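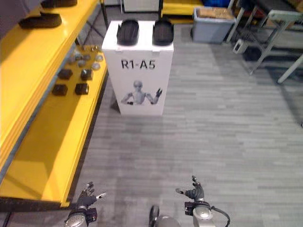
Dzifa Bonsu would have picked the cheaper hand and gone home early. Fingers are oversold, she wrote in reply to Keltum's notice of the trial, and most shelf work could be done with "two flat plates and some patience."

Keltum went ahead anyway. Its test shop spent part of May setting two multi-fingered hands against each other, one from Flutico and one from Seok, both run from the same Trultier controller so neither maker could blame the wiring. They have blamed the software instead.

The job is putting parts on yellow shelves and taking them off again, a task humans have been bored by for centuries. Small round pieces, square blocks and black foot-shaped shells all count toward the score.

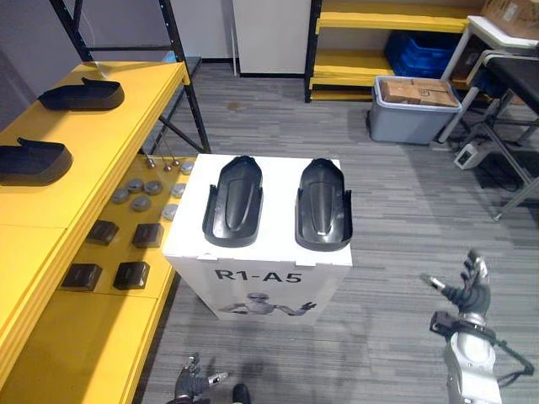
Foot-shaped shells and smaller parts at the Keltum trial.

Each hand gets 70 tries at each type of part. A drop costs 2 points. Knocking over a neighbor costs 5, a rule both makers called harsh and both asked to have applied to the other one.

The shells have caused the most argument. They are large, curved and awkward to hold by the rim, and the two teams can't agree on where a sensible finger should go.

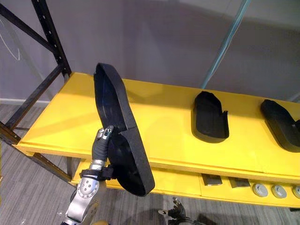
Scores still under wraps

Keltum says it will publish the totals once both makers have signed off on them, so readers may want to find a chair. Flutico has asked for a second look at the camera settings. Seok has asked for a second look at Flutico's request.

Wrist views are being kept along with the head views, and they have already settled more than one dispute over which finger touched first. 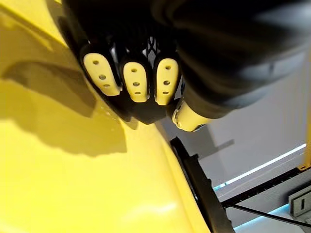 Fingertip pads seen from close up during the hand trial.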